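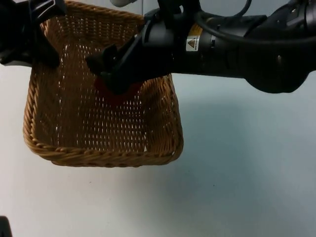 Two robot arms at a wicker basket, one with its gripper lowered over a dark red object inside.

The Slow Business of Putting Things Away

Filippos Koutsoukos has a rule for anyone who visits the workshop at Stillgate and wants to know when they can buy a robot to tidy the living room. He asks them to stay for an hour first. Most people leave after twenty minutes.

The work is easy to describe. Things are on a table and they have to go into a basket. Sometimes they have to come out again. A child of four can do it while talking about something else. A pair of robot arms can do it too, on a good run, at a pace that makes you want to reach in and help.

Stillgate is a small company in Uden that has spent the past few years on household chores. It doesn't make its own arms. It buys them, bolts them down and tries to teach them jobs that people do without thinking. Up to 4,000 practice runs go into a single chore before Koutsoukos will let anyone outside the building see it.

The basket chore was at 996 runs when I visited in April. I watched a few dozen. In some, the gripper came down, closed and put its object in the basket in one smooth motion. In others it closed on air, lifted, and carried nothing at all to the basket with great care. Twice it caught the rim and dragged the whole basket a hand's width across the table before someone pressed stop.

Wicker turns out to be a hard test. A plastic bin has flat sides and a clean edge. A woven basket is full of small gaps, and the table shows through them, so the software has to work out that a row of pale slits is still a wall. The braided rim isn't quite straight. The sides give when you push on them. "People at home have baskets like this," Koutsoukos said. "If we only train on the gray plastic kind, we've trained for a house no one lives in."

Then there is the problem of seeing. When a gripper goes down into a basket, it covers the thing it is handling. A person gets around this by feel. You know you have hold of a sock before you look. Most grippers of this kind have two stiff fingers and a rough idea of how hard they are squeezing, and that is all they have to go on until they come up again.

Two arms ought to be better than one, and for some jobs they are. One can steady a container while the other fills it. They can also get in each other's way. A good part of the programming at Stillgate is about keeping one arm out of the space the other is about to need, and the usual answer is to have one of them wait.

Iason Liapis looks at the same question from the buyer's side. He runs operations at Costello, a firm that packs gift hampers, and he has tried robots on his floor twice. The first trial ended after seven weeks. The second is still going, on one line, with one product.

"They're fine with a jar," he said. "A jar is the same every time. Give them a bag of cookies and it's a different shape whenever you pick it up." His best packer fills 334 hampers in a shift. He wouldn't tell me the robot line's figure, but he did say he has not moved anyone off the floor because of it.

What he would pay for today is a machine that does the dull end of the job: empty baskets onto the belt, lids off the stack, heavy items in first. He thinks that is close. Arranging the top layer so it looks good through the wrapping is, in his view, a long way off.

Homes are harder than Costello's floor. A packing line has good light, a fixed table and someone standing nearby to restart things. A home has a dog, a dim hallway and a basket that was somewhere else yesterday. Plistden, a rival of Stillgate, has dropped its home plans for now and sells only to workshops and laundries. Koutsoukos doesn't blame them.

He still thinks a chore robot for the home will come, starting with short jobs done in one spot while the owner is out. Speed matters less if you aren't there to watch. What matters is that you come back to a clear table and nothing broken, and the second part is the one he worries about.

Next on the list at Stillgate is folding a dish towel. They have set aside the summer for it.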